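Verloren, gefunden, abgeholt: Das Fundbüro in Barklow öffnet jetzt auch am Samstag

Barklow. Wer schon einmal mit klopfendem Herzen alle Jackentaschen umgedreht und anschließend noch unter dem Sofa nachgesehen hat, der weiß, wie gut es tut, wenn am anderen Ende der Leitung jemand freundlich sagt: Ja, das liegt bei uns. Solche Telefonate gehören im Fundbüro an der Alten Waage zum Alltag, und künftig wird man sie auch am Wochenende führen können. Wie die Stadt mitteilt, hat der Schalter ab sofort zusätzlich samstags von 9 bis 13 Uhr geöffnet, zunächst bis zum Ende der Sommerferien.

Der Wunsch danach war schon länger zu hören, vor allem von Pendlern, die morgens mit der Linie 4 nach Kenis fahren und erst zurückkommen, wenn im Rathaus längst die Lichter aus sind. Im vergangenen Jahr wurden 3828 Gegenstände abgegeben, so viele wie noch nie, und gut gefüllt sind die Regale im Untergeschoss inzwischen bis unter die Decke. Regenschirme und einzelne Handschuhe machen noch immer den größten Teil aus – das wird sich in Barklow mit seinem launischen Frühling wohl auch nie ändern. Stark zugenommen hat aber alles, was klein ist und aufgeladen werden will: Allein 395 Kopfhörer und Ladehüllen kamen im Laufe des Jahres zusammen, die meisten davon aus Bussen, Umkleiden und dem Kino Thambiah am Markt.
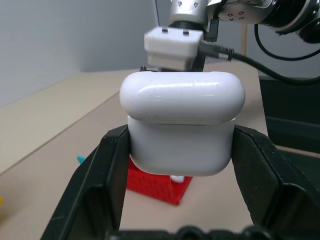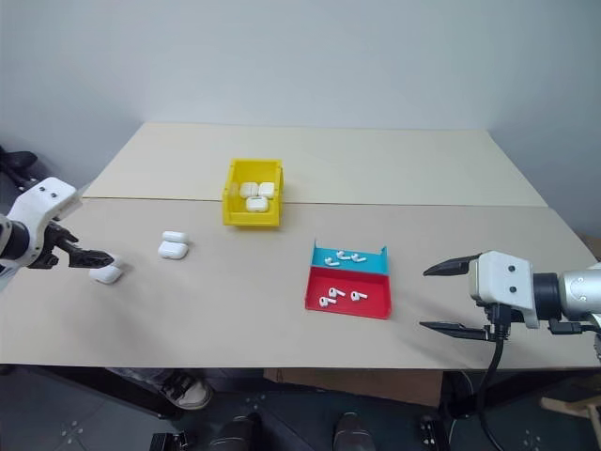
Kleine Dinge, schnell vermisst: weiße Ladehüllen für Ohrhörer.

Gerade bei diesen kleinen Stücken ist die Zuordnung eine Geduldsprobe, denn sie gleichen einander doch sehr. Das Fundbüro bittet deshalb herzlich darum, bei der Nachfrage möglichst viel zu erzählen, was einem einfällt: Kratzer, ein Aufkleber, ein Namenszug, die Seriennummer vom Kaufbeleg und natürlich der Ort und die Uhrzeit, zu der man das gute Stück zuletzt in der Hand hatte. Wer anruft, darf sich also ruhig ein wenig Zeit nehmen, am Schalter nimmt man sie sich ebenfalls. Zum Abholen muss ein Ausweis vorgelegt werden, die Gebühr beträgt unverändert 3 Euro, Kinder und Jugendliche zahlen nichts.

Aufbewahrt werden Fundsachen sechs Monate lang. Was dann noch übrig ist, kommt unter den Hammer, und auch diese Versteigerung hat in Barklow ja ihre treue Anhängerschaft, die sich mit Klappstuhl und Thermoskanne früh die besten Plätze sichert. Der nächste Termin ist am Sonntag, 23. Mai, ab 11 Uhr im Innenhof des Rathauses, bei Regen wird in die Turnhalle nebenan ausgewichen. Unter den Hammer kommen diesmal auffallend viele Fahrräder, dazu zwei Kinderwagen, eine Posaune samt Koffer und ein großer Karton mit Büchern, der im Zug nach Kenis stehen geblieben war. Elektronische Geräte sind nicht dabei, sie werden gesondert behandelt und vorher von persönlichen Daten befreit.

Für Kaffee und Kuchen sorgt wie im Vorjahr das Café Cokulari, das seinen kleinen Wagen gleich neben dem Brunnen aufstellt. Besichtigt werden können die Stücke am Tag der Versteigerung ab 10 Uhr, bezahlt wird bar oder mit Karte. Fahrräder müssen noch am selben Tag mitgenommen werden.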